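Helstead Institute Newsletter
Research and Programs
15 May 2023

Calligraphy Station Joins the Remote Demonstration Program

The Helstead Institute has added brush calligraphy to the set of tasks its operators teach by remote control. The new station, set up in the Genville building, is the fourth in the program and the first to involve ink. Work on it is led by Imogen Sedgwick of the manipulation group, with Rogelio Sarmiento responsible for operator training.

At each session an operator guides a pair of robot arms through a complete piece of work, from taking up the brush to setting it down again. The movements of both arms are recorded together with the camera views. Learning software then uses the recordings to attempt the same task without an operator. The program holds 1,463 recorded demonstrations across all stations, of which nearly 90 come from the calligraphy table.

Handling of the brush has required more practice than the writing. The large brush used at the station has a thick, wrapped handle, and operators are asked to grip it near the middle and to keep it close to upright when it is moved past the rack. A grip taken too high allows the tip to swing, and one taken too low leaves little room above the paper. Trainees spend their first sessions on this step alone.
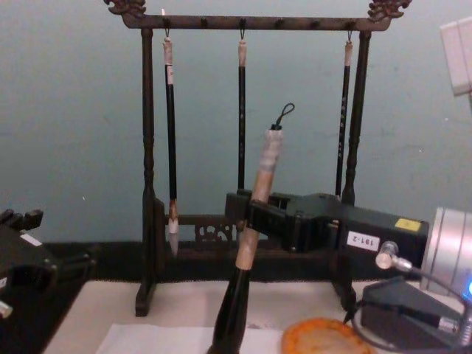

Choice of Characters

Sessions at present are limited to a small number of characters made up mainly of straight horizontal and vertical strokes. The character 正 was selected as the starting point for new operators. Its strokes are short, their order is well established, and differences between one attempt and the next are easy to see on the page. Characters with long curves or hooks will be introduced in October, once a larger body of basic recordings is available.

Each stroke is made in a single movement. An operator who hesitates in the middle of a stroke is instructed to finish it and continue, and the attempt is kept with a note in the session log. Ms. Sedgwick has asked that uneven attempts be retained - they are reviewed separately and may prove useful when the software is tested on recovery from small errors.

The brush is returned to the dish between characters, with the handle supported so that it can be picked up again at a suitable angle. The position of the dish is changed slightly from one session to the next. Paper is replaced by hand when both arms are at rest. 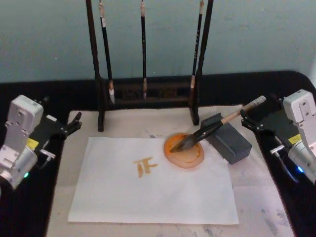 The calligraphy station, with the large brush resting in the ink dish beside the sheet.

Training for New Operators

Mr. Sarmiento will offer a further training course for staff and graduate students. No experience in calligraphy is required. Participants complete 26 supervised demonstrations before working on their own, and those already qualified on the Moroz station may request a shorter course. Requests should be sent to the program office and should state the hours at which the applicant is available.

The program office also reminds current operators that session logs are to be closed on the day of recording. Logs left open cannot be matched to their recordings in the Zirow archive, and the demonstrations concerned are held back from training until the entry is complete.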